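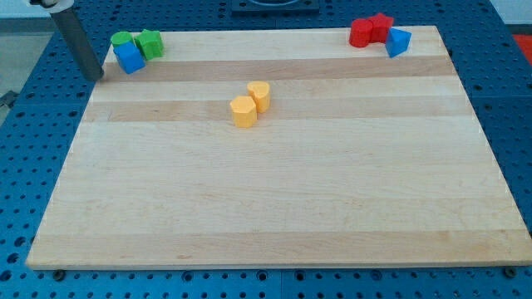
I have been going to robot open days for longer than I'd like to admit, and what I've learned is to skip the big hall and find the smallest table in the building. In the big hall at Hurden this September there was music, a stage, and an arm that waved at children. It drew a crowd of 300, if you believe the person with the clicker at the door. Upstairs, in a room you had to ask directions to, the folks from the Sostidgate project had a blue table full of holes, a pale wooden board, and a handful of toy-like blocks on it: a green star, a yellow heart, a red cylinder, that sort of thing. A plain gray rod stuck out of the end of the robot, and its job was to push blocks where it was told. I stayed upstairs for nearly 2 hours and missed the free sandwiches, and I'd do it again.

I want to make a case for pushing, because I think it gets no respect. Everybody loves a grab. A robot hand closes on a coffee cup, lifts it, and people clap, and I understand that, I clap too. But once you've got a thing in your hand, most of the hard part is over. The cup goes where the hand goes. A push is a much shakier deal. You lean on a block a hair off center and it spins away from you. You lean on a star and it matters a lot whether you've hit a point or the dip between two points. Try it yourself at the kitchen table with a bottle cap and one chopstick, and see how long it takes you to get that cap into a corner without using a second chopstick. I tried when I got home and I was terrible!

The way the demo worked, visitors could type a request on a laptop, in normal words, and then watch. There was a sheet taped up by the door saying the system had been given 114 different requests that morning. It didn't say how many it got right, and I did ask. The answer was a friendly shrug and "it depends what you call right," which annoyed me for a minute and then started to seem like a pretty fair answer. A woman ahead of me asked for the blue cube to go next to the green ones. So how close is next to? Touching? A finger apart? She was happy with what she got. The man behind her thought it should have been closer, and the two of them had a real argument over it, in the nicest way, while the line got longer.
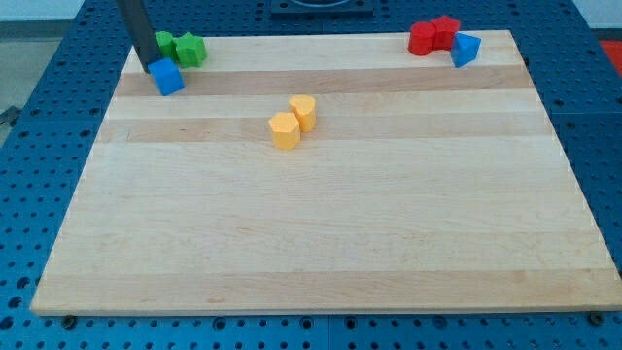

The board at Hurden, with the blue cube and the two greens up in the far left corner.

I loved that argument. It was the best thing I heard all day, and it could never have happened downstairs, because the waving arm didn't leave anything to argue about. It waved. You either liked the wave or you went to get a sandwich. Upstairs we were all leaning over a piece of wood with our hands behind our backs, trying to decide what plain words mean when you have to act on them.

Now, I know what the people who pay for these days will say. They want folks to go home excited, and a rod nudging a yellow block is a hard sell next to a light show. Akerley tried it the serious way a couple of years ago, all small tables and no stage, and from what I heard the parking lot was half empty by lunch. I get it. I've dragged enough relatives to these things to know that somebody in the car needs to have seen something that moves fast.

But I also think we end up with a strange picture of what robots can do when the only ones we meet are the ones with a routine. My neighbor went to the Gumede show in the spring and came back sure that we'd all have a machine folding our shirts by next year. I came back from Hurden with a much smaller idea in my head. I'd watched a good machine take its time over a move that a toddler makes without thinking, then back off and come at the block again from another side. It was slow. There was a stretch where I caught myself holding my breath over a red star - a grown adult, rooting for a star.

So my request to Hurden for next time is a modest one. Keep the stage if you must, keep the music (maybe turn it down a little). But put one small table downstairs by the front door, where people can't miss it, and let them type in whatever they want. Give it 100 square feet and a few stools. And please put the sandwiches next to it, because I was really hungry by the time I found my way back down.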